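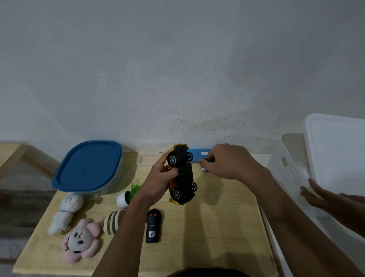 4.2 What owners said about putting their prices up

Pricing was the part of the interviews I'd been dreading, because in my own years of running a small business I never once enjoyed talking about it, and I assumed the owners wouldn't either. I was wrong! Of the 40 sole operators I spoke with in Bollton, all but a handful brought up price before I did, and most of them kept going well past the time we'd booked. What they wanted to talk about was small jobs. A small job is the toy car upside down on the table and the little screwdriver aimed at its underside (Figure 3), the sort of work a customer thinks of as a favour and the owner thinks of as a chunk of the morning. Every trade I looked at had its own version: the bookkeeper had the "quick look" at a tax letter, the dressmaker had the single button, and the web designer had the phone number that needed changing in the footer.

Figure 3. A small job in progress: toy car, underside up, and screwdriver.

I asked each owner how they'd arrived at their lowest price, meaning the least they would charge anyone for anything. I'd written the question expecting a tidy answer (materials plus time plus a margin, say) and I had a coding scheme all ready for it. The scheme lasted two interviews. The most common reply was some form of "it's what I charged when I started", and when I asked how long ago that was I got a fair bit of laughing. One upholsterer hadn't touched her minimum since she opened. She could tell me to the cent what her rent had done in the same period, and then went quiet and asked if we could stop for a cup of tea.

So I threw out the scheme and recoded everything by hand, with help from Chang-ho Na, who read the transcripts cold and disagreed with me often enough to be useful. We ended up with three groups. Inherited prices came from a previous owner or employer. Borrowed prices were copied from a competitor, usually off a website and usually years ago. Argued prices were ones the owner could defend out loud, whether or not I thought the argument was any good. Our disagreements were nearly all at the border of the first two, where an owner had copied a former boss who was by then a competitor. We put those under borrowed and moved on, though I still have doubts about a couple of them.

Only 11 of the owners had argued prices. I don't want to make too much of that, given the sample, but it changed how I read the rest of the material. Those owners weren't charging wildly more than everyone else. What they did have was a much easier time describing their customers. Ask a borrowed-price owner who their work was for and you'd mostly get "anyone, really". Ask one of the others and you'd hear about parents with kids in junior sport, or cafes that had outgrown their first coffee machine, and you'd hear it straight away, without the long pause I'd got used to leaving in.

Which way round this works, I can't say from interviews alone. It could be that knowing your customer gives you the nerve to set a price. It could also be that once you've set one and a few people have walked out the door, you get to know pretty quickly who's left. Two of the owners told me the second story in nearly the same words, and they'd never met as far as I know. I lean that way myself, but I'd be uncomfortable hanging a recommendation on it.

The business records help a little here. Sonetden, the bookkeeping service that several of the owners use, exports invoices line by line, and with the owners' permission I went through 656 of them. (This took most of May and I don't recommend doing it on a laptop with a dodgy trackpad.) I sorted out every line that fell at or below the owner's stated minimum and found 139. That's a lot of invoices under a floor the owner had told me, to my face, was a floor. When I took these back to people they weren't defensive at all. They recognised nearly every one – a neighbour, a regular, someone who'd looked worried at the counter.

I've called these soft lines in the tables that follow. My first thought was to treat them as leakage, the way the small business guides do, and tot them up as money lost. I've backed away from that. Some soft lines belonged to customers who turned up again later on a full-price invoice, and some belonged to customers who never appeared again in the records I had. The exports don't carry enough history to sort the generous ones from the merely flustered ones, and the owners' memories, while lovely to listen to, weren't consistent from one visit to the next.

What I can report is how soft lines were written up. Owners with argued prices tended to show the full amount and then a discount underneath it, so the customer saw both figures. The others generally just typed the smaller number. An owner at Ullent, a two-room picture framing business behind the pharmacy, put it to me this way: "If they can't see I've knocked it down, then that's the price now, isn't it? And they'll tell their sister." She'd started showing the discount after exactly that happened, and had found it awkward for a few weeks and then not awkward.

It's a tiny change, and it costs nothing to make, and I went back through the advice literature looking for it. Bühler was the only consultancy in my reading pile whose workbook gave it any space, and even there it's tucked into a page on invoice layout with no mention of pricing. Most of the workbooks go straight to packages and premium tiers, which weren't much use to the people I met. A dressmaker with a queue of hems doesn't need a gold tier.

One limit should be flagged before the next section. I recruited through the local traders' newsletter, so I've got the people who open newsletters. Owners who were really struggling were likely too flat out to reply, or had closed already, and their minimum prices might look nothing like these. I did try door-knocking on the main street to even things up and got three polite refusals and a sandwich.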